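Chapter 7
Sorting Mixed Household Goods

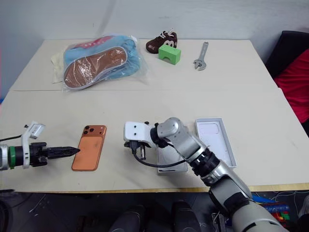 Amna Mohmand objects that sorting by material, the method taught in most older courses, fails as soon as a shoe is on the table. A shoe is textile, rubber, foam and sometimes metal, and a trainee told to sort by material will either stop work or guess. Her preference is to sort by destination: where the article will be kept, and who will next need to pick it up. This chapter follows her scheme with one change, explained in 7.2.

7.1 The mixed surface

A mixed surface is any table, shelf or worktop holding articles that belong to more than one store. A bag of fabric, a child's shoe, an adjustable wrench and a smartphone on the same tabletop make a mixed surface, although the number of articles is small. The difficulty of a sort depends less on quantity than on the number of destinations. A drawer with 156 teaspoons has one destination. Four unrelated articles may have four.

Three terms are used throughout the chapter.

Article: a single thing that can be lifted and put down by itself. A pair of shoes counts as two articles until both have been found.

Holder: a bag, box, tray or tin in which articles are kept. A holder is treated as one article during the first pass and opened only during the second.

Store: the fixed place to which an article or holder is returned.

7.2 Order of work

Mohmand begins with the largest article. The Jastthorpe course, on which the exercises in this book are based, begins with whatever is most easily damaged, and that order is adopted here. Phones, spectacles and glassware leave the surface first. Hand tools go second. A wrench is unlikely to come to harm, but it may well cause some if it is dragged or dropped near a screen. Footwear goes third, and soft goods last.

The first pass should be made without opening anything. Trainees who open a bag on the first pass generally end with more articles on the surface than they began with, and the pass has to be restarted.

7.3 Transparent holders

A clear plastic bag has one advantage over an opaque one – its contents can be partly judged without unpacking. The judgement is only partial. Bright fabric folded and bunched inside a bag may be one garment or several, and a shoe insole lying over it hides whatever is beneath. The correct entry on a sorting sheet is therefore "fabric, blue; insole, one visible", with the word "visible" written out in full.

An insole bagged with fabric should be noted for separation on the second pass. Insoles belong with footwear. They are marked in size and are easily parted from the shoes they fit, so the size should be read and recorded before the insole is moved. An insole must not be assigned to a shoe merely because both were found on one surface. Adult insoles and children's shoes are often met together.

Paper or cloth caught under a holder is a separate article. It should be drawn out, flattened and examined before being classed as waste. Receipts and care labels are commonly lost at this stage.

7.4 Single shoes

A single shoe is placed in a holding tray marked with the side (left or right), the size and the main colour. The Nuvari tray, used at Jastthorpe, has 9 compartments and accepts children's sizes without folding the tongue. The Zilard tray is deeper and suits boots. Laces are left as found until the second shoe is recovered.

7.5 Unidentified articles

Small blocks, clips and moulded parts often cannot be named on sight. The name is not needed. Butt's rule is to record colour, shape and one distinguishing feature, for instance "block, green, rectangular, notched", and to place the article in the pending store. If it has not been claimed after two full sorts, it is reviewed with the other pending articles by the method given in 7.6.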